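4.2 Changes in the work at the folding tables 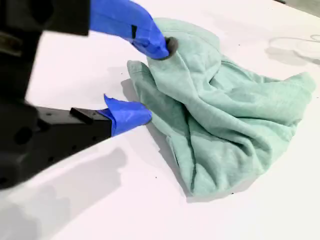 The laundry of Feltberg washes and folds for two hotels and one clinic. Before the study, each worker at the tables took a piece from the pile, found the corners, folded it and put it on the stack. After the Araya cell was installed in August, the first part of this work was given to the machine, and the worker received the piece already opened.

We observed 894 pieces during 4 shifts. The gripper must take one corner out of a heap, and this step was the slowest for it, as also Cluvska reported for thin fabrics. A crumpled piece hides its own corners, and the gripper has only the upper folds to choose from (Figure 3).

Figure 3. Two-finger gripper holding a gathered part of a crumpled cloth on the white table.

The workers did not describe their day as easier. Most of them said that it became more quiet, and also more lonely. Desta Mamo, who worked at the tables before she became the operator of the cell, told us: "Before, I was tired in the hands. Now I am tired in the eyes." She had to watch the cell and also fold what it passed to her – two tasks which the plan of the manager counted as one.

The pace was another point. The older workers were used to slow down after lunch, and the cell kept the same speed. In the interviews on Tuesday three of them asked for a button to pause it, and this was added by Abenezer Feyisa in the next week.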